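# Two grippers, one straw, and a spreadsheet I don't much like

I've been putting off this post because I wanted to end up with a clear winner, and I haven't got one. March has gone on it, more or less. People keep asking which of the two I'd buy, so this will have to do.

The contenders are the Primov parallel gripper, which is small and black and costs what you'd expect, and the Sunora, which has softer fingers and a sales deck full of strawberries. I have nothing against strawberries. I do get suspicious when every demo video of a gripper shows something round being lifted straight up from a nice open table, with the object sitting exactly where the arm expects it.

So the task was straws and cups. A straw is thin and light, and it rolls if you look at it. A cup is easy to pick up and annoying to put something into, and cups come in different widths and materials. Each gripper got 200 attempts at taking a straw and getting it into a cup, with the cup moved about between attempts. The Primov then got an extra 24, bringing it to 224, because I'd changed the finger pads and wanted to see if I was imagining things. (I think I was imagining things.)

Both makers also offer a camera that sits at the wrist, and I ended up caring more about that than about the fingers. 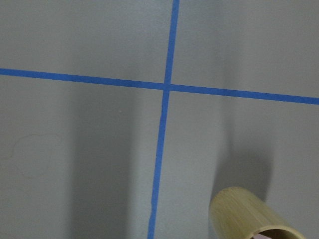 *Wrist camera, bamboo cup apparently tilted on its side at bottom right.*

The Primov brochure talks about "scene understanding at the point of contact". Fine. What the point of contact mostly gives you is a lot of plain grey and a bit of the thing you wanted. A cup in the corner with a sliver of something pink in its mouth is a hard problem for any software that wants to decide whether a straw is in there, and shadows like that soft dark band on the left don't help it. The tape is by miles the best feature in the view. I'm fairly sure that on some of the early runs the controller was finding its way by the tape and the cup was getting the credit.

I tested that, in a rough sort of way. We shifted the cups and left the tape alone, and then shifted the cups to cells the arm hadn't been shown. The success rate dropped on the new cells for both grippers. I'm not publishing the split, because I wasn't strict enough about where in each cell the cup went and I'd rather not see the numbers in somebody's slides. If you've read Bednarek's long write-up on wrist cameras you'll know the argument already. I thought it was overcooked when I first read it, and I now think it was a bit generous.

### What the fingers did

The Sunora is nicer to hold things with. It forgives you. If the arm comes in slightly off, the soft fingers fold around the straw anyway and you get your pick. Then you try to place it, and all that forgiveness comes back as wobble. The straw tip ends up pointing somewhere you didn't ask for and there's no way to know by how much.

The Primov is the other way about. It misses more picks, and when it misses it shoves the straw along the table and you have to go and fetch it. Once it has hold of one, though, the straw stays where it was put. For anything where the far end matters, that's the one I'd use. I'd still like longer fingers — the stubby ones mean the wrist has to get very close to everything.

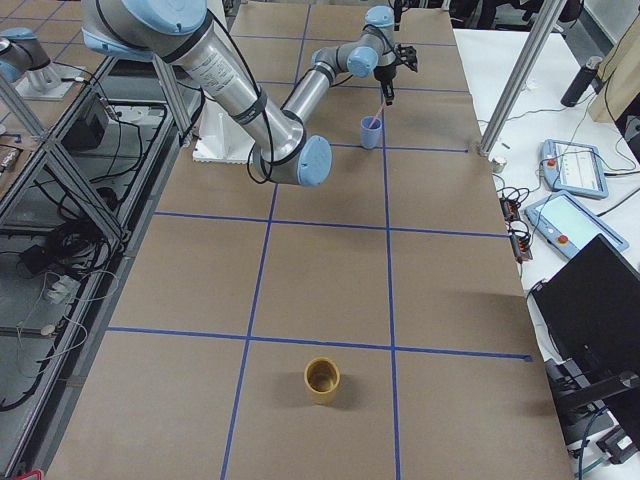 Reach is where I've changed my mind the most. I went in thinking the gripper would decide everything and the arm would be along for the ride. Yet look at how the arm has to fold to work at the far row: with the straw angled down into the light blue cup, the elbow is the lowest part of the whole thing and sits only just above the paper. The ochre cup further down the table is in a cell of its own, and I'd call that lucky, as a cup in the wrong cell is something the planner has to know about and the gripper can do nothing for. Neither maker's software warns you about this. Both happily show you a green tick for the fingertips.

### Controllers

I'll keep it short. Sunora wants its own panel on the screen, with its own log in and its own idea of what "closed" means. Primov plugs into what's there and shows up as one extra page on the pendant. I prefer Primov's approach, though its page has 3 different settings for force and the manual explains one of them. I wrote to ask about the other two and was sent the brochure again.

Updates broke something on both. With the Sunora it was the open width, which went back to default without saying so, and I lost most of an afternoon to that.

### So which one

If you're picking soft or lumpy things off a surface and dropping them in a bin, the Sunora, and don't pay for the camera. If you're putting one thing into another, the Primov, and still don't pay for the camera. Put a decent fixed one beside the table and spend the difference on lighting.

I don't trust either of the published success figures. Mine came out lower for both, and I was being kind about what counted as in. A straw leaning on the rim got marked as a pass for the first batch before I tightened the rule, and I've not gone back to re-mark those yet. I should.

Lorkstead have a new gripper with a camera built into the palm, and I've been offered a loan of one. I've said yes, on condition that I choose the cups. Same tape, same straws, and this time I'm moving the tape as well.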